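双腕ロボットの頭部カメラ、広角と標準のどちらがよいか

投稿者:siliņa_lab
双腕ロボットで扉付きの棚を開け、中のファイルを取る作業を試しています。グリッパはPoduraの平行開閉型です。頭部カメラを広角にすると両腕が常に映りますが、細い縦ハンドルの位置がずれます。標準レンズだとずれは減るものの、開いた扉の端が視野から外れます。どちらを選びますか。

投稿者:horkosden
広角のままで、キャリブレーションをやり直すのが先です。うちは画像10枚で済ませていたときに端のほうで最大14mmずれていました。枚数を増やし、四隅も入れて撮り直したら標準レンズと差がなくなりました。把持直前だけ手首カメラに切り替える方法もあります。コントローラはSturumwoodですが、切り替えは設定だけでできます。

投稿者:tana563
標準でいいと思います。広角は使ったことがありません。

投稿者:kn1215
指先の形も見たほうがいいです。棒状のハンドルなら、幅の狭い指先のほうが斜めからでも入れやすく、多少の位置ずれは吸収できます。扉を開けた後は内側の面が視野をかなりふさぐので、私は広角を使っています。参考に頭部カメラの画像を貼ります。
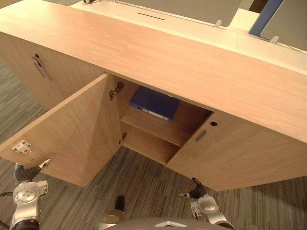
頭部カメラの画像。中央の扉が開いた状態、棚板に青いバインダー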